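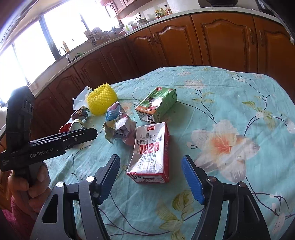 Is one kitchen enough for a "clear the table" set?

Posted by Gredero, 9.47 pm

We're gathering hand-held gripper recordings so that a small arm can learn to clear rubbish off a table and drop it in a bin. We have two grippers, one for each hand, and four people taking turns. So far we have more than 47 usable runs, all in the same kitchen with the same tablecloth. My supervisor says variety in the objects matters more than variety in the rooms, and that we should carry on until the end of August before moving anything.

I'm not convinced. The numbers on the training side look lovely and I've stopped trusting them. Has anyone done this in one room and then had it work in another? And does it matter that people use both hands at once?

Toltier

You're right to be suspicious. We recorded in one flat for months and the test score was excellent, chiefly on account of the test runs coming from the same flat. Then we took the arm to a colleague's place, with a plain white table, and it reached for thin air. I can't prove it had learned the cloth instead of the rubbish, but when we put our old cloth on her table it did a good deal better. Make of that what you will.

So hold back a whole room, not a handful of runs. If you can't get a second room yet, at least change the covering and shift the bin. Seven short sessions in different places told us more than the long one did.

I'd also question "variety in the objects". Sort your list by how each thing behaves when squeezed. A paper towel bunches up into a peak between the finger pads, and the part hanging below is a different shape every time, while a drink carton like the red and white one in the other gripper can be taken hold of in much the same way twice running. Ten brands of carton count as one object in my book. I'd want far more runs of crumpled stuff, and I'd want failed grabs kept in and marked as failed. Most people throw them out and then wonder why the arm has no idea what to do after a miss. 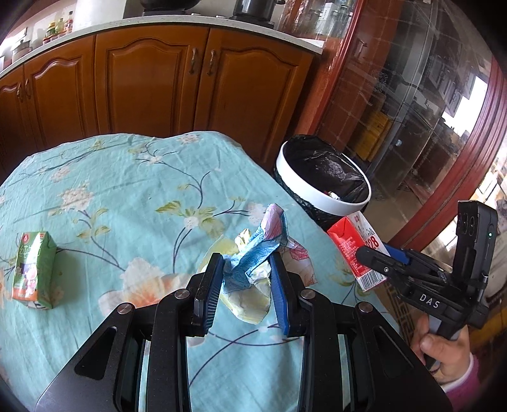
Two hands at once is a separate problem. It looks efficient, and people do naturally work that way at a table. In a shot like this one the left of the job is a green carton still standing on the cloth, and both grippers are already busy, so who goes for it next? A person decides without thinking. Your recordings won't say why, and if your four people each have their own habit the model gets an average of them — in our case, a long pause. Either write down a rule before you start (nearest hand takes it, say) or record one hand only until that works.

Zahira Jugah

More data fixes this. We used the Skodberg scripts and just kept going, it sorted itself out eventually. Don't overthink it.

Toltier

Sorted itself out in a room it hadn't seen? I ask because the Skodberg scripts split runs at random by default, so unless you changed that you were marking your own homework.

Zahira Jugah

Would have to check. It was Amegashie who set up the split.

Gredero

Thanks both. I've looked and ours is split at random too. I'm going to hold the next room back entirely and see how bad it is.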